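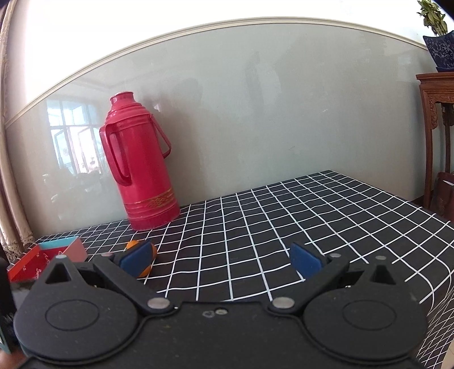
Omolara Igwe asks whether the Orkbridge hand gripper is worth 249 when the Cudberg one is 143 and "does the same thing". Fair question, going to answer it in bits as I'm between jobs

Short version: yes if you're recording a lot of grabs, no if you just fancy a go

Build first. Black body, two big round housings, arms on silver pins, navy finger pads. Feels solid in the hand. It does pick up dust though, mine's speckled all over

Pads are the best bit. Enough give for small balls, which is what I care about most. The Cudberg ones are hard and shiny and an orange one just pings off accross the room

Tall stuff: fine. Been going at a flask by the big loop handle and the opening is wide enough. The thin bail handle is fiddlier, you have to come in at an angle and I still miss

Gridded cloth isn't in the box btw. Any cloth with lines will do, mine is black with white squares. Makes it easier to put things back in the same spot

Software — meh. Setup took me 4 goes. The app kept losing the pairing until I turned off the sleep setting, which is buried two menus down and not in the booklet

Once it was going, 455 grabs logged since September and only one file wouldn't open. Pretty happy with that

Musa Olatunji wants to know about left handers. I'm right handed so can't say properly, but both sides look the same to me and the grip didn't feel odd when I swapped

Spares: pads come from Nwosu, not Orkbridge direct. Ordered a set, came in a plain bag with no instructions. Fitting them is obvious enough tho

Things I'd change: longer strap, a proper case, and a booklet somebody has read throgh before printing

Keeping mine. The Cudberg is going back in its box — Omolara you can borrow it if you want to compare, just bring your own batteries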